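# Computer Refurbishing at Renell: Progress Report, January

Dear Ľubomír, and everyone at the Adero fund who reads these,

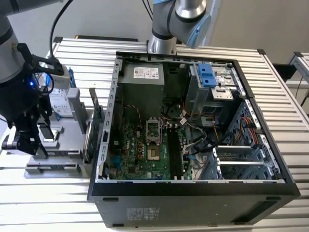

*Photo: Renell workshop. Free to reuse in Adero newsletters with credit.*

It has been a good, busy stretch and I have been looking forward to writing to you! Since the last report we have taken in 406 donated desktop computers, and 343 of them have now been opened, checked and sorted. The rest are stacked along the back wall under a tarp, and we hope to be through them by spring (the Zeman offices have already warned us that another truckload is on its way, bless them).

The slatted aluminum work table has made a real difference to the days here. A tower can lie flat on its side with the panel off, and you look straight down at the power supply and the motherboard with no crouching and no flashlight in your teeth. The gray stepped rack next to the case was the other good buy. A hard drive stands in it with the label toward you, an expansion card goes upright in a slot, and the parts stay right beside the computer they belong with. Before we had the rack we used cookie tins, and I'll confess that we mixed up more than one pair of drives that way.

Drives are still our slowest step. Every one has to be wiped and written up in the log before it goes back into anything, and the older ones can take up to 8 hours. We have started setting them going last thing in the afternoon, which helps, though it does mean somebody has to remember to look in the next morning. Expansion cards are going faster than I expected, and we have a nice little stock of them now, sorted by type in the tall cabinet.

On the money side, we are within the budget you approved. The only overspend was on replacement power supplies, and Proltell has offered us a better price on the next order. I'd like your okay to move what is left of the furniture line over to cover it.

Still open from last time: the second set of shelves, and the 2 schools waiting on a delivery date. I'll call you Wednesday about both.

With thanks, as always, from all of us at the workshop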